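Saliba two-arm planner: frequently asked questions

5 minute read

We use cookies to remember your settings and to see which pages people find useful. Accept all / Manage choices

What does Saliba do?

Saliba is the planning layer we look after at Skuvholm. It takes what the cameras report, decides which arm should do what and in which order, and hands the result to the motion controller as a set of timed paths. If you have used our older planner, Grernitz, most of it will feel familiar, though the settings files have moved and we're sorry about the afternoon that may cost you.

Why do so many of your tests involve glasses and a glasses case?

They are cheap, everyone has a spare pair in a drawer, and they are surprisingly awkward for software. Clear lenses let the table show through, so a depth camera often sees a hole where there is a lens. Thin temple arms come and go in the point cloud. The case has a hinged lid as well, so the planner has to treat one object as two parts that move together.

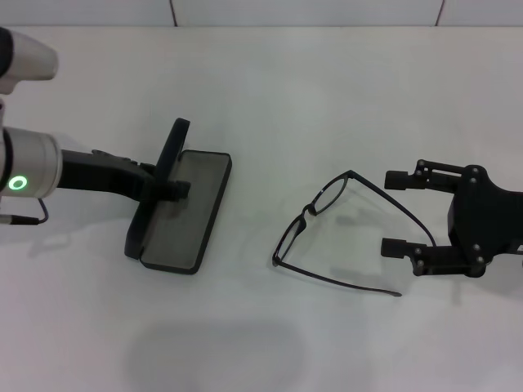

For all of these reasons we ask the perception module for a rough outline plus a confidence value, and let the planner choose a grasp on whichever part it is surest of. With glasses that is usually a temple arm. You can change the threshold in the grasp section of your settings file, and do please keep a copy of the old value!

Can one arm hold something still while the other works?

Yes, and it is probably the feature we get the most letters about. Mark one arm as "holder" and the planner will treat it as a fixed obstacle until you release it. There are 17 ready-made task templates in the current release, and two of them are built on this pattern.

Do I need wrist cameras?

You can manage without, but we would gently encourage you to fit them. The head view is good for working out where things are, and the wrist view is better for the last little stretch before contact. What does catch people out is plain, pale surfaces. The feature tracker needs something to hold on to, and a smooth panel gives it very little. 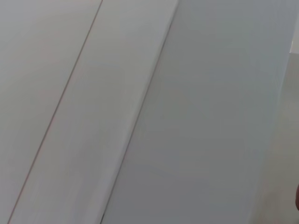 Wrist camera view: pale, plain surfaces with a thin seam and a darker edge.

If your own view looks like that, switch the tracker to "edges" mode, or let it fall back on joint positions until there is more to see.

How long does planning take?

It depends on your computer and how crowded the table is, but roughly 29 milliseconds per path is typical on our bench machine. Cleltard, our replay tool, will show you where the time goes — look for the long bars under "collision check" first.

Can I bring my Grernitz recordings across?

You can. Open them in Cleltard, choose "save as Saliba log", and check the arm names before you run anything, as left and right are stored differently in the older files.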